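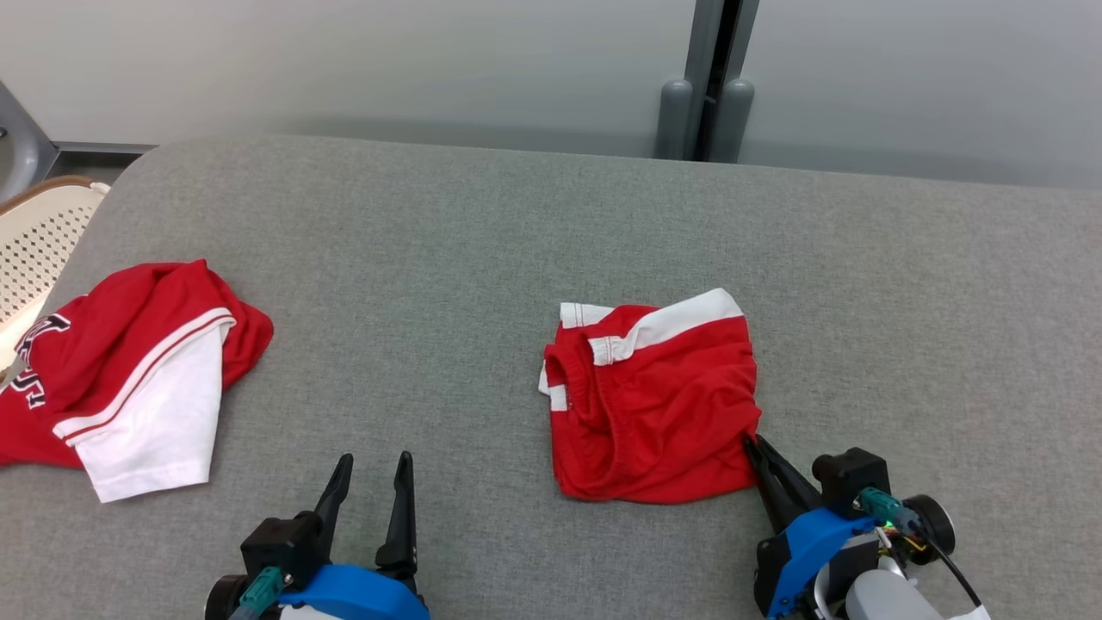 How does a new food get onto the supermarket shelf?

Posted 21/04/2019 in Food and Where It Comes From

Have you ever been walking along behind the trolley, minding your own business, and spotted something in the biscuit aisle that you are quite sure wasn't there last week? A new flavour, maybe, or a packet in a colour you haven't seen before, with a little sign under it saying NEW in big letters. It looks as if it popped up overnight, like a mushroom. But a new food usually takes a very long time to get there, and a great many people have worked on it (and eaten it, and argued about it) before it goes through the checkout with a beep.

We're going to follow one food the whole way along. It's a cracker called Ayele, it is made by a company called Zudau, and it tastes of pumpkin and a little bit of rosemary. Get yourself a snack first if you like. Reading about crackers does make you hungry.

It starts with an idea

Every new food begins with somebody thinking "I wonder if people would like that." At Zudau it began with a box of pumpkins. The company was already making plain crackers and cheese crackers, and one autumn a farmer near the town of Drundus had far more pumpkins than he could sell, so he asked whether they wanted any. Ramil Panganiban, who looks after new recipes, took one home, roasted it, mashed it and mixed it into cracker dough on his kitchen bench.

The first ones were dreadful, he told us. Pumpkin has a lot of water in it, and water is no friend to a cracker. They came out of the oven bendy, like the sole of an old thong.

But they tasted nice! That was enough for him to keep going.

The test kitchen

A food company that makes a lot of different things will often have a test kitchen. It is a bit like the kitchen at your house, only with more scales. Everything gets weighed and everything gets written down, even the mistakes, so that if a batch turns out beautifully you can make it again exactly the same way. (If you've ever made a wonderful milkshake and then had no idea how you did it, you'll know why this matters.)

Ramil and his helpers tried the pumpkin roasted, steamed and dried into a powder. They tried thick crackers and thin ones, square ones and round ones. They tried rosemary, then thyme, then a version with cinnamon that we are told is not to be spoken of. Altogether they made 34 different recipes before they had one they wanted to show anybody outside the kitchen. Number 34 used dried pumpkin powder, and it went snap when you broke it.

Asking people to taste it

The person who invents a food is usually the worst person to ask whether it's any good. They've been eating it for months and they love it the way you love a drawing you've worked hard on. So the next job is a taste test, with people who have never seen the cracker before.

In a proper taste test everybody sits by themselves and isn't allowed to chat. That sounds a bit unfriendly, but there's a good reason. If the person beside you pulls a face and says "yuck", you might start to think "yuck" as well, even if you were enjoying it a minute ago. The crackers come on a plain plate with a number and no name, and there's a glass of water to sip between one and the next, so the taste of the first doesn't get mixed up with the taste of the second.

Zudau asked 100 people to taste three kinds of pumpkin cracker and fill in a sheet. Was it too salty? Was it crunchy enough? Would you eat another one? Some of the tasters were grown-ups and some were children, and they didn't agree at all about the rosemary. The grown-ups wanted more of it and the children wanted it gone. In the end the cracker got a smaller pinch, which made everybody fairly happy. 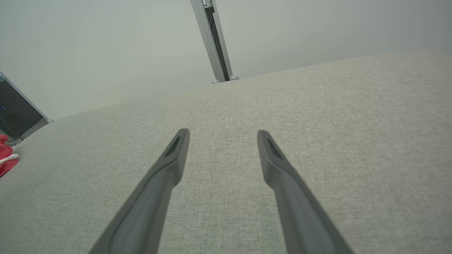

Jericho Pascual wrote to us after our page on taste tests last year to say that he had been a taster himself when he was ten, and that the hardest part was keeping quiet. He said he tried a cheese biscuit so good that he had to sit on his hands to stop himself telling the boy at the next table, and he would like readers to know that the water is very important and you really should drink it.

Thank you, Jericho. We think so too.

How long will it last?

A cracker you bake at home gets eaten that afternoon. A cracker in a shop has a much longer life ahead of it. It sits in a warehouse, then in a truck, then on a shelf, then in somebody's pantry behind the rice. It has to taste good at the end of all that, so the company needs to find out how long it keeps.

The simplest way is to put some packets away and wait. Every so often you open one, taste a cracker, and check whether it's still crisp and smells the way it should. You can speed things up a little by keeping some packets in a warm cupboard, where food goes stale sooner, but you still need a good deal of patience.

This is where the date on the packet comes from. In Australia you'll see two sorts. A "best before" date tells you how long the food should stay at its nicest. Afterwards a cracker may be a bit soft, but it may still be fine to eat. A "use by" date is stricter. It's there for safety, on foods that can make you ill if they're kept too long, and you shouldn't eat those once the date has gone by. If you aren't sure which one you're looking at, ask a grown-up to have a look with you.

Making a packet

You might think the packet is just there to look pretty, and looking pretty is certainly one of its jobs. It also has to keep the air out, as crackers soak up dampness from the air and lose their crunch. It has to be strong enough to be squashed in a bag next to a bottle of juice. And it has to tell you things.

Next time you have a packet of something handy, turn it over and see if you can find these:

The list of ingredients. They go in order, with the one there was most of at the start. If sugar comes first, there's more sugar in there than anything else!

The allergy information. This tells people who can't eat wheat, milk, nuts or certain other foods whether it's safe for them. It is a very important bit of writing and the company has to get it right.

The nutrition panel. It's a little table with numbers in it for things like energy, fat, sugar and salt. One column is often for a serve and one is for 100 grams, and the second one is handy when you want to compare two packets of different sizes.

The barcode. Those black and white stripes stand for a number, and the number tells the shop's computer what the thing is. The price isn't in the stripes at all. It lives in the computer, which is how a shop can change it without printing new packets.

The name took nearly as long as the recipe. They wanted a word that was short and easy to say aloud, and one that wasn't being used by another cracker already. After a lot of meetings and a fair few cups of tea they settled on Ayele.

Meeting the buyer

Now we have a cracker in a packet, and still no shop to put it in. A supermarket has only so much shelf. If something new goes on, something else must move over or come off, so there is a person called a buyer whose job is to choose.

Ramil took his crackers to the buyer at Kostier, a group of supermarkets with 17 shops. Buyers ask a lot of questions. How much will it cost? Who will want it? Can you make enough, and can you go on making enough if everybody loves it? What do you have that the cracker next to it doesn't? They also eat the cracker, naturally.

The buyer liked it, but she said no to the box. It was too tall for the shelf! So back it went, and the box was made shorter and wider, and the picture on the front was drawn all over again. 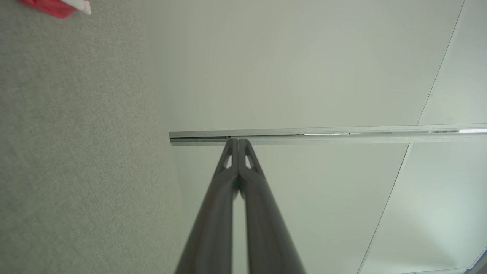

Two grey gripper fingers with their tips close together, just under a metal rail.

From one tray to thousands of packets

Making a tray of crackers in a kitchen and making enough for all those shops are two very different things. You can't simply use a giant bowl and a giant spoon. A big lump of dough warms up as it's mixed, and it behaves differently from a small one. The oven in a cracker factory is a long tunnel with a moving belt, so the crackers ride slowly in one end and come out baked at the other.

For the first big run Zudau made 4,000 packets. Ramil stood at the end of the belt for most of the day, picking up a cracker now and then and snapping it next to his ear. Some came out too dark at the edges, so they made the belt go a touch faster and tried again.

The packets went to the shops in December, when people are buying plenty of crackers to go with cheese and dips. They were put on a shelf at the end of the aisle for two weeks and after that they moved in with the other crackers, on the second shelf from the top.

Does it get to stay?

Sometimes it doesn't. Each time a packet goes beep at the checkout, the shop's computer adds it up, and after a few months the buyer looks to see how well the new food has been selling. If very few people have bought it, the space goes to something else. Perhaps you've had a favourite flavour disappear on you, which is a very sad thing indeed, and this is often what happened to it.

Ayele is still on the shelf for now, and Ramil is working on a beetroot one. He says it has turned his chopping board pink.

Words to know

Ingredient: one of the things a food is made from.

Test kitchen: a kitchen where new recipes are tried out.

Buyer: the person who chooses what a shop will sell.

Shelf life: how long a food keeps before it's past its best.

Something to try at home

Ask a grown-up to help you set up a taste test with three kinds of plain cracker. Check first that none of your tasters has a food allergy. Put each kind on its own plate with a number on a slip of paper, and keep the packets hidden. Give everyone a pencil, some paper and a glass of water, and ask them to write down which one they liked best and why – no talking until they've all finished!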